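Section 7: Sorting and storing the shared tabletop

Use this section with the Skeltis table cover and the Ondach folding screen. Both should be in place before you start.

1. Stand the screen along the far edge of the table. Open the panels enough that the screen holds itself up.

2. Smooth the cover toward the corners. Do not pull on the edges.

3. Bring everything to the middle of the table and look it over. Put office supplies on one side and food on the other. 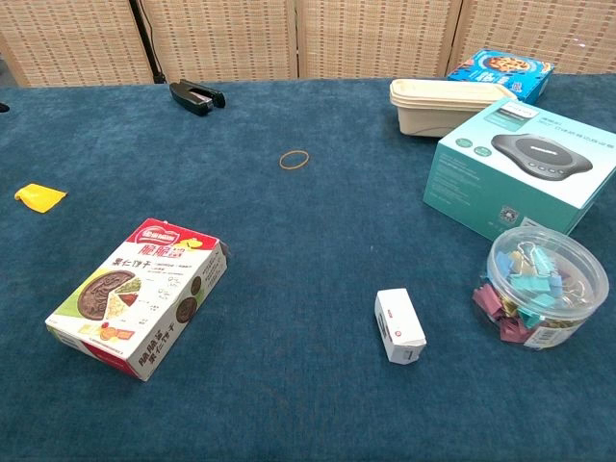

4. Nest empty food containers of the same shape. Keep the lids with them — a container without its lid goes back to Naomi Mwakyusa.

5. Check each snack box. Fold the inner bag closed and write the month on the end flap (April, for instance).

Note: Loose rubber bands mark the cover if they are left under something heavy. Hang them on the hook inside the drawer.

6. Set small boxes and jars near the edge you work from. Leave the staplers for last.

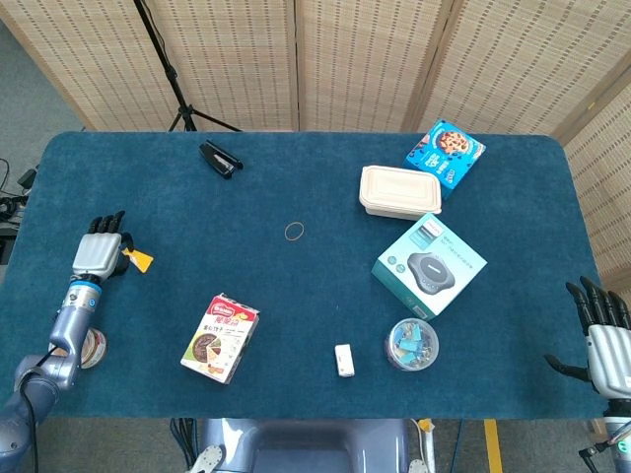 Binder clips stay in their clear jar. The stapler is stored closed.

7. Wipe the lids and return food to the Kaijage cabinet.

CAUTION: Do not use water on the cover. Brush off crumbs with a dry brush, working in one direction.

Replacement covers are part number 3386. Replacement screen hinges are part number 397. Order either one through Yoga Osman at the Gredton supply desk.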